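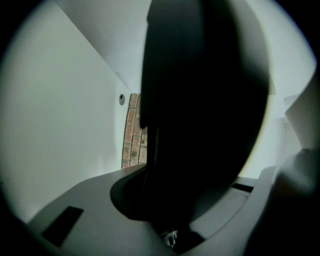
Section 3: Setting Up the Ackah 356 Water Softener

This section covers placing the softener, connecting it to the house plumbing, running the drain line, filling the salt tank and setting the controller. Read it through once before cutting any pipe. Most people who are comfortable with basic plumbing can finish in an afternoon. Local codes in some places require a licensed plumber for this kind of work, so check first.

The water to the house will be off while you make the connections. Fill a few pitchers beforehand.

3.1 Choosing the location

The softener should stand close to the point where the water supply enters the house, ahead of the water heater and after any pressure tank. Outdoor faucets are normally left on hard water. If yours branch off after the place you have in mind, either move the softener downstream of the branch or reroute the branch.

The floor must be level and strong enough for the weight of the unit with a full load of salt and water. A bare concrete floor is fine. On a wood floor, put a sheet of plywood under both tanks to spread the load.

Leave enough room above the salt tank to lift the lid and pour from a bag. Total clearance from floor to ceiling should be at least 73 inches. Leave a hand's width behind the resin tank so the drain elbow is not pressed against the wall.

You also need a grounded outlet that is not controlled by a wall switch, and a floor drain, laundry sink or standpipe within reach of the drain tubing.

CAUTION: Do not install the softener where it may freeze. Frozen water will split the valve body and the resin tank, and this damage is not covered by the Fitine warranty. Keep the unit out of direct sun as well.

3.2 Checking the parts

Unpack both cartons and lay out the small parts. Keep the cartons until the softener has gone through its first regeneration.

Resin tank with control valve attached
Salt tank with lid, brine well and float
Bypass valve
Two straight connectors with nuts and clips
Drain tubing and hose clamp
Brine tubing
Overflow elbow and grommet
Power adapter
Hardness test strips
Tube of silicone grease

The overflow tubing is not included. Any hose that fits the elbow snugly will do.

The clips are packed in a small bag taped inside the salt tank. If a part is missing, call Fitine at the number on the back cover before going back to the store. Have the serial number ready; it is on a label under the valve cover.

3.3 Fitting the bypass valve

1. Remove the plastic shipping plugs from the inlet and outlet of the control valve. Look inside each port and take out any bits of packing foam.

2. Put a thin coat of silicone grease on the four O-rings of the bypass valve. Do not use petroleum jelly or pipe dope. Both will swell the rings.

3. Push the bypass valve straight into the two ports until it stops. It should go in with firm hand pressure. If it binds, pull it out and check that no ring has rolled out of its groove.

4. Snap the two clips over the joints. Each clip has three legs, and all three must be seated. Try to turn the clip with a finger. A seated clip turns freely.

5. Set both handles of the bypass valve to BYPASS.

NOTE: The inlet and outlet are marked with arrows on the valve body. Facing the controller from the front, water enters on the right. Some houses are piped the other way, and you may need to cross the lines. Do not turn the softener to face the wall as a way around this, or you will not be able to reach the controller.

3.4 Connecting the plumbing

1. Turn off the main water supply. Turn off the water heater (set a gas heater to PILOT, or switch off the breaker for an electric one).

2. Open the highest and the lowest faucet in the house and let the pipes drain. Have a bucket under the place where you plan to cut.

3. Move the softener into position. Measure the gap between the supply pipe and the bypass valve on each side, mark the pipe and cut it squarely. Clean off burrs inside and out.

4. Join the straight connectors to your pipe. For copper, solder the connectors to a length of pipe before attaching them to the bypass valve, and let them cool completely.

5. Hand-tighten the nuts onto the bypass valve, then give each one a quarter turn with a wrench. The threads are plastic and strip easily.

6. Support the pipes with straps. The valve should not carry their weight.

CAUTION: Never solder with the connectors in place on the bypass valve. The heat travels down the pipe and ruins the seals — the leak may not show up until days later.

If your house uses metal water pipe as part of its electrical ground, the plastic bypass valve breaks that path. Install a ground wire across the gap, clamped tightly to bare metal at both ends. If you are unsure whether this applies to you, ask an electrician.

3.5 Running the drain line

1. Slide the hose clamp over one end of the drain tubing and push the tubing onto the drain elbow at the back of the valve. Tighten the clamp.

2. Lead the tubing to the drain by the shortest practical path. It may run overhead if it has to, but no higher than 8 feet above the floor.

3. Fasten the free end so that it cannot whip around when water flows through it. The flow starts suddenly.

4. Leave an air gap between the end of the tubing and the drain, at least 1.5 inches. Do not push the tubing down into the standpipe.

5. Look along the whole length for kinks. A kinked drain line is the most common cause of a salt tank that fills too high.

3.6 Connecting the salt tank

1. Press the grommet into the hole in the side of the salt tank, then push the overflow elbow into it. Attach a hose and lead it to the floor drain. The overflow works by gravity, so no part of this hose may be higher than the elbow.

2. Do not join the overflow hose to the drain tubing with a tee. Run them separately.

3. Take the cap off the brine well. Check that the float rod stands upright and that the float moves up and down without rubbing.

4. Push one end of the brine tubing into the fitting on the float assembly and tighten the nut by hand. Attach the other end to the small fitting on the control valve.

5. Put the cap back on the brine well. It keeps salt off the float.

6. Pour about three gallons of water into the salt tank. This is only needed once. After that, the softener adds its own water.

7. Add salt. Use clean pellets or solar crystals sold for water softeners. Do not use rock salt, block salt or ice melt. One bag is enough for the first week, and it is easier to move the tank if you find you have to.

NOTE: If your water contains iron, use pellets with a cleaner added, or add Pusham resin cleaner to the brine well every few months as directed on the bottle.

3.7 Turning on the water

Open the valves slowly and in this order. Letting full pressure into an empty resin tank can push resin up into the valve.

1. Check that both bypass handles are still on BYPASS. Open the main supply. Close the lowest faucet once it runs steadily, then the highest.

2. Look over every joint you made. Dry each one with a paper towel and feel for moisture after a few minutes.

3. Open a cold faucet near the softener. Turn the outlet handle to SERVICE.

4. Turn the inlet handle a quarter of the way toward SERVICE. You will hear air moving. Wait until the faucet runs without spitting, then open the inlet handle the rest of the way.

5. Let the faucet run for three minutes. The water may be slightly yellow at first, from new resin. Close the faucet once it clears.

6. Turn the water heater back on. Make sure it is full before you do.

3.8 Setting the controller

Plug in the power adapter. The display shows the model number and then a flashing clock.

1. Press UP or DOWN to set the time of day. Hold the button to go faster. Press SET.

2. Enter the water hardness in grains per gallon. Dip a test strip in cold, untreated water and compare it with the chart on the packet. City customers can get the figure from their water supplier instead. Press SET.

3. Set the regeneration time. It comes from the factory as 2:00 a.m., which suits most households. If you have a second softener or a filter that also backwashes at night, set them at least two hours apart. Press SET.

4. Enter the number of people in the house and press SET. The display now shows the gallons left before the next regeneration. With moderately hard water this may read 2000 or a little less.

5. Hold REGEN for five seconds to start the first regeneration. It takes 127 minutes. Avoid using hot water until it is done.

The controller keeps its settings during a power failure, but the clock will need to be reset if the power was out for more than a day.

3.9 After the first week

Hot water will stay hard until the old water in the heater has been used up. Allow a few days. Test a cold faucet with one of the remaining strips; it should read at or near zero.

Look inside the salt tank. Salt should cover the water. If there is a hard crust with a hollow space under it, break it up gently with a broom handle, pushing down near the middle and away from the brine well.

Cut back on laundry detergent and dishwasher soap. Half the usual amount is a good place to start, and you can adjust from there.

If the display shows E1 or E3, unplug the adapter, wait one minute and plug it back in. If the code returns, set both bypass handles to BYPASS and see Section 6. Replacement clips, O-rings and floats can be ordered from the Fitine parts counter in Nirville.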